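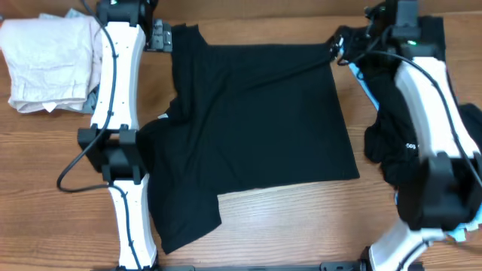
What's the best way to fold a T-shirt so it stays folded in a full drawer?
Thirds the long way, then in half, then in half again or in thirds, until it stands up by itself on the table.

That is the short version for the people who asked for a short version after the last digest. The rest of you apparently want to argue, so on we go. Subject line left alone so the archive threads properly.

On Friday a list member wrote:

> I've read the old folding thread twice and I'm no closer.
> We do the shirts for the Pevville fun run and there are 70 of
> them, all black, and every one I fold comes out a different
> width. My stack looks like a flight of stairs. I've been
> folding in the air, holding the shirt under my chin, the way
> my mother did. Somebody here said to use a table. Does the
> table matter that much? Also, which side goes down? And do
> the tags need to face any particular way, or is that just
> people being fussy?
>
> I bought one of those hinged plastic folding boards and it's
> too narrow for anything over a medium.

The table matters that much. I folded under the chin for years and I have the stretched collars to show for it. Gravity does a fine job of pulling a shirt long and crooked, and your chin only has the one grip. Put the shirt down flat and most of your width problem goes away before you've made a single fold.

Any table will do if it's clean and wider than the shirt with the sleeves out. Mine is wood, and I like a wood top with a grain you can see, for the very dull reason that it's already ruled. Line the hem up with the grain and you can tell at a glance whether you're square. If your table is plain, a strip of masking tape does the same job and peels off afterward, mostly. Don't use the bed. A mattress gives under your hands and the shirt gives with it, and you end up lying down.

Which side goes down: the front. Face down, back toward you, neckline at the far edge. A print folded this way ends up showing on the outside, and for a fun run people like to see what they're getting, even when all 70 are getting the same thing.

Now the part everyone skips. Before the first fold, take hold of the two top corners at the shoulders and pull gently outward. Then do the hem. Then run a flat hand from the middle to the sides. You're trying to get rid of the crease that likes to settle just below the neck, where the fabric bunches at the collar seam. Leave it in and it will be folded into every layer after that, and you'll have a shirt with a spine. Black cotton is the worst for this, as it hides a wrinkle from you completely on the table and then shows it to everyone else across a parking lot.

Sleeves next. Fold one side in toward the middle, about a third of the width, and lay the sleeve back down along the fold so it points at the hem. Same on the other side. The sleeves should lie flat and not stick out past the edges. If one does stick out, the fold was too shallow, and you should open it up and do it over — poking the sleeve in with a finger fools no one, least of all the shirt.

You now have a long strip. Bring the hem up to an inch or so short of the collar. Stopping short is deliberate. Cloth takes up room at the bend, and if you go edge to edge on this fold the next one will bulge. Then fold in half again for a shelf or in thirds for a drawer. Press out the air with your forearm. It should stand.

For the widths, skip the board. Cut yourself a piece of cardboard the width you want your finished stack, put it down the center of the back, and fold the sides in over it. Slide it out after the sleeves. A cereal box is a little flimsy and a moving box is a little thick; the back of a legal pad is ideal, and you were never going to use the last few sheets anyway. One card does smalls through larges. For the extra larges you can keep the same card and simply have more overlap in the back, where it doesn't show.

I did try the Zuvent board, the one that got passed around this list with such hope. It's fine on a small. On anything bigger the sleeves hang off both sides and the flaps clap shut on them like a book on a necktie. It now holds up one end of a shelf in my laundry room and does it very well.

Tags. Yes, it's people being fussy, and I'm one of them. If every shirt starts with the tag at the far edge, then every shirt in the stack faces the same direction, and you can flip through the collars to find a size without unfolding anything. With mixed sizes this will save you. With all mediums, do what you like, I won't be checking.

As for pace, I got through 52 shirts one evening in September with the radio on, and the last ones were neater than the first, which I'd put down to practice if I hadn't also run out of coffee. I wouldn't stack higher than 16. Past that the pile starts to lean, the bottom shirts get pressed hard and the top ones slide, and you'll refold the top ones out of spite. Make several short stacks. Keep the whites away from the blacks while you're at it, unless you enjoy a lint roller.

Two leftovers from the old thread. The person using the Prerkia method (pinch the shoulder, pinch the side, cross your arms, flip, marvel) is right that it's faster. It is also a party trick, and the edges come out a bit different each time. Good for your own drawer, bad for a stack that has to look like a stack. And the question about the deep drawers in the Polishchuk dresser: file the shirts on edge, like index cards, and don't pack the row so tight that you need both hands to get one out. If the row flops over when it's half empty, put a bookend in there. A brick in a sock also works. I've been using the brick.

Still open, if anyone has an answer: long sleeves. I fold them down, then back up, then down again, and there's always a lump at the elbow. Replies to the list please, my own inbox is full of people defending the bed.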